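Section 2: Setting Up Your Play Table

Welcome to the Parnwood Shapes Set! The table takes only a few minutes to get ready, and then the fun part begins.

1. Pick a steady table and drape the Stimmont cloth over it. Let it hang over the front so the corners stay covered.

2. Smooth the top with your palms, working from the middle out. A few soft wrinkles are fine, but flatten any ridge where you plan to put the ball (it will find the slope, believe us!).

3. Set the red cube down first, flat on one face.

4. Place the green ball beside the cube, a little closer to the front of the table. Let go gently and give it a moment to settle. 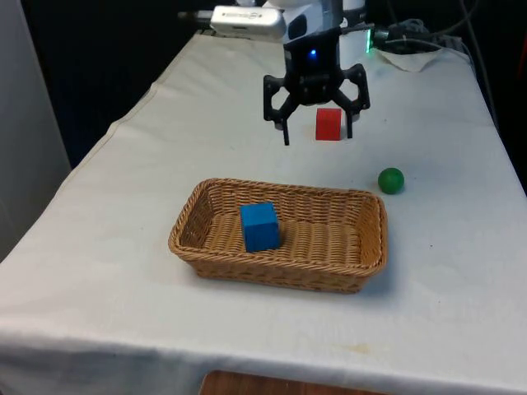
Figure 13. Red cube and green ball on the white cloth.

5. Check your spacing. Leave open cloth around each shape so there's plenty of room to reach in and pick it up.

Note: Small marks on the cloth won't affect play. Wash it whenever you like, and see page 18 for care tips.

CAUTION: Small ball. Keep away from children under three.

Ready? Turn to page 17 for your first game, Mokport Swap. It's a great one to start with!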